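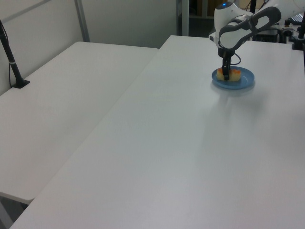
Trerkadent Opens Automation Laboratory to Visitors

The Trerkadent automation laboratory received 21 guests in March for an afternoon of demonstrations on robotic food handling. The group included instructors from area technical programs, kitchen managers and representatives of Turkska, which supplies prepared meals to offices and schools.

Thirumalai Fernandes, who heads the laboratory, welcomed the guests at 1:30 p.m. and gave a short account of its work over the past year. The laboratory studies how robotic arms can pick up and place small food items that vary in shape and firmness. Such items are still portioned and plated by hand in most kitchens.

Guests then moved to the work area, where staff presented a task involving a single food item on a small plate. The arm lowers a two-fingered gripper to the item and closes on it, and the operator follows the position of the fingers on a separate screen. Visitors were invited to put questions to the operators between runs. Many of these concerned cleaning procedures, the choice of finger material and the time needed to introduce a new item.

"A soft item gives way a little differently each time it is held," Fernandes told the group. "Our interest is in how the arm should respond to that, and in how much it has to be taught beforehand."

The laboratory keeps a record of every trial, including those in which the item is dropped or damaged. According to figures presented during the visit, 2,761 trials with soft foods had been entered by the morning of the event. Four more were added in the course of the afternoon, bringing the total to 2,765. The staff expects to reach 4,000 before the present phase of the project closes.

A second session dealt with Kodix, the software used at the laboratory to plan arm movements and review recorded trials. Staff members replayed several earlier attempts and explained how an operator marks the point at which a grip begins to fail. Participants from the technical programs received a printed outline of the exercise for use in their own courses.

The afternoon ended with a discussion in the Iyer Room. Turkska representatives described the conditions in their production kitchens, where menus change every week and work surfaces must be cleared quickly between batches. Several guests asked whether a single gripper could serve for both cold and warm dishes. Fernandes replied that the current trials cover cold items only and that work with warm dishes has not been scheduled.

Schools and companies wishing to arrange a group visit may apply in writing to the laboratory office. Applications should state the number of participants and any subject of particular interest. Visits last about two hours and are free of charge.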